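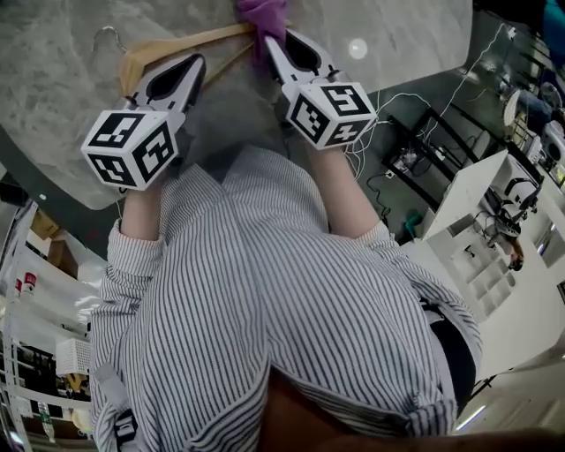

Gray marble-patterned floor.

Hard floors: change of cleaner and dilution
8 August 2012

The June round of floor checks covered the ground level and both stair landings at Avano. Gloss readings were lower than last year along the main walking lines, and the surface felt tacky under a dry cloth in several places. Wear was suspected at first. A test patch next to the east door was stripped with warm water and a white pad, and the gloss came back to within two points of the reading taken behind the radiator cover, where no one walks. The dull look is residue, and the floor under it is sound.

The residue comes from the cleaner. The old product was a soap-based concentrate mixed by eye, usually two or three capfuls to a bucket. Water in the building is hard, and soap in hard water leaves a film that a damp mop spreads but does not lift. Each wash adds to it. Dirt then sticks to the film, the floor looks gray sooner, and someone washes it again with more soap.

From this month the cleaner is Stiline neutral, supplied by Forsberg in five-liter cans. Mix 14 ml per liter of cold water. A full bucket is eight liters, so 112 ml, which is the second line on the measuring cup now chained to the tap in the utility room. Do not round up. A stronger mix does not clean better on this surface and will have to be rinsed off.

Order of work is as follows. Dust mop first, whole area, including under the mats. Damp mop with the mixed solution and change the water when it turns cloudy, or at every second landing, whichever comes first. Heavy marks get a white pad by hand. Green and black pads are not to be used on any patterned floor - the scratches are fine enough to miss until the light is low, and they cannot be washed out.

Vinegar, lemon-based descalers and the bathroom spray stay off these floors. The same goes for bleach, except where the spill instructions call for it, in which case rinse twice with clean water afterward. Rubber heel marks can be taken off with a dry white eraser. Chair feet should have felt pads; replacements are in the drawer marked Namus, second from the top, with the spare door stops.

Entrance mats do more than any cleaner. The present mats are too short at the north door and catch only the first two steps. Longer ones are on order under number 1689. Until they arrive, please leave the old runner in place even though it curls at one corner.

Folke Myklebust will repeat the gloss readings at the same 13 points before the heating goes on. Readings from the stripped patch are kept on a separate sheet. Questions on dilution or pads go to Shadi Rawashdeh, extension 71.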